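The Long Road to a Cup of Coffee

Two controllers, one pair of arms and more lids than we care to remember. We spent the better part of a season at the Lorkard workshop finding out which box we would want running the grippers, and the cup had opinions of its own.
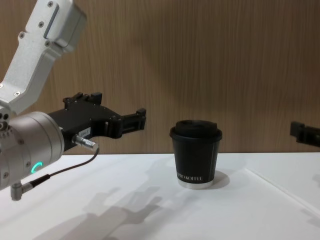
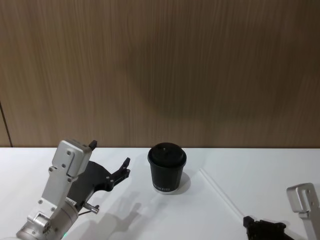 A lidded cup between the two arms on the Lorkard test table.

Words by the Workshop Desk | 13th November | Features, Automation

If you have ever carried a full cup of coffee across a room while somebody talked to you, you already know most of what makes this a hard job. You squeeze a little, you look away, you squeeze a little more when the floor changes under your feet, and all the while some quiet part of your brain is keeping track of how much the side of the cup is giving. I have been drinking coffee on the move for most of my adult life and I had never once thought about it until I watched a very capable machine flatten a cup as if it were stepping on a grape.

The setup at Lorkard is a pair of silver arms facing each other across a white table, each with a black parallel gripper at the end. I like the Erska. It's a plain, blocky thing that opens to 80 millimeters, and in my experience it does the same thing on Friday that it did on Monday, a quality I have come to value more and more as I get older. We left the grippers alone for the whole of this comparison. We left the arms alone too, and the table, and the wood wall behind it that everyone who visits seems to want to touch. What changed was the controller telling the fingers what to do, and we had two of them on loan: the Kingi, a small unit with a fan you can hear from the hallway, and the Heltideo, a heavier one with no fan at all and a manual as thick as a church cookbook.

Why a coffee cup? Mostly because everybody who builds these things has a favorite demo, and the favorite demo is nearly always a block. Blocks are wonderful. They're stiff and square, and if you come at one a little crooked it will straighten itself out between the fingers like a polite dinner guest. A cup with a taper does none of that. Close on it too low and it wants to ride upward. Close on it too high and you're holding the lid, and then you find out how well the lid was pressed on. And with an arm on each side there's the further pleasure of the handover, where one gripper has to be told to let go at the moment the other has a hold, and neither of them can feel the other except through the cup.

We started with the Kingi because it came out of its box first. Setup took a morning, including a long and not very friendly half hour with a cable. I will say this for the people who wrote its software: the first screen you see has a picture of a gripper on it, with a slider for opening and a slider for force, and you can be closing fingers on something before your tea has cooled. I've used controllers where the equivalent step was buried under a menu called Parameters (Extended), so I was charmed, and I stayed charmed for most of a day.

The trouble came at the light end of the force slider. The Kingi moves in steps, and down where you'd want it for an empty cup, the steps are too big. One notch and the fingers would touch the side and slide up it. The next notch and the wall buckled. Somewhere in between was the grip we wanted, and we could not get to it with the slider. You can reach it by typing a value into a settings file, and once we'd found the line in question things went a good deal better, but I don't think you should have to open a text editor to hold a cup.

The Heltideo goes the other way. There's no friendly first screen. There's a table of numbers, white on dark blue, and the manual walks you through it in an order that I'm sure made sense to whoever wrote it. It took us two days to get both arms talking to it, and on the second of those days I went home early and mowed the lawn. But once it was running, oh, it was lovely. The fingers close quickly until they're nearly there, then slow down, touch, and hold. It reads the motor current every 50 milliseconds and lets up when it feels the cup giving. You can see the side of the cup dimple ever so slightly and then come back. I must have watched it thirty times that first afternoon, long after we had what we needed, and I wasn't the only one standing there.

Now for the numbers, for those of you who skipped ahead to them (I do it too). We ran 411 grasps across both controllers, empty cups and cups with water in them, with the approach height changed from one set to the next. I won't print the full table here because half of it is really about our own mistakes in May, when we had the approach height measured from the wrong place and spent a week blaming the fingers. What I can give you is the shape of it. With an empty cup, the Heltideo was clearly ahead, and it crushed far fewer of them. With water in the cup the gap got small enough that I'd stop arguing about it. A cup with something in it is stiffer and sits heavier on the table, and the Kingi's coarse steps mattered much less.

Handovers were where I changed my mind, and then changed it back. The Kingi runs both arms from one box, and the timing between them is tight as a drum. The receiving gripper closes, the giving gripper opens, and it all happens with a neat little double click that makes you want to applaud. The Heltideo wants a unit per arm and a cable between the two, and there's a small wait while they come to an agreement. You can shorten the wait in the settings. We shortened it too far once, and both grippers let go, each apparently under the impression that the other one had it. I've had marriages described to me in those terms.

A few words about lighting, because it cost us more time than anything electrical. A matte black cup, a black lid and black fingers are not a kind thing to show to a vision system. Against the white table the cup stands out beautifully, but the shadows do as well, and our cup finder went through a phase of being very confident about the shadow. We moved a lamp, then moved it back, and finally put a diffuser over it, after which the edges softened and the finder settled down. If you're building a table like this one at home or in a school shop, get the light right before you start tuning grip force. I would have saved myself a good many late suppers.

I should also mention fingertips. The standard Erska tips are hard, and hard tips on coated paper are slippery. We tried a strip of rubber tape on them during one long set, and it helped both controllers, the Kingi most of all, since it could then get by on its lower notch. The tape peels at the corners after a day or so of steady use. We took it off again for the runs I've been describing, so everything above is bare tips on bare cup. A molded pad would be the better answer and I'm told there's one on the way, though I was told that in the spring as well.

So which would I take home? For a bench where several people come and go, where somebody new needs to be up and running by lunch and the things being picked up are reasonably sturdy, I'd have the Kingi and I'd tape a note inside the lid about the settings file. Bring earplugs for the fan. For anything soft, thin or expensive I'd put up with the two days and the blue screen and have the Heltideo, and I'd leave the handover wait exactly where the factory set it.

Lorkard has asked for both units to stay through the winter so we can go on to bowls, and after bowls, if the budget for them holds out, to eggs. I've already started saving cartons. The cups we went through are in the recycling, all except one with a perfect thumb-sized dent in the side, from the Heltideo's second afternoon, that's holding pencils on the desk where I'm writing this.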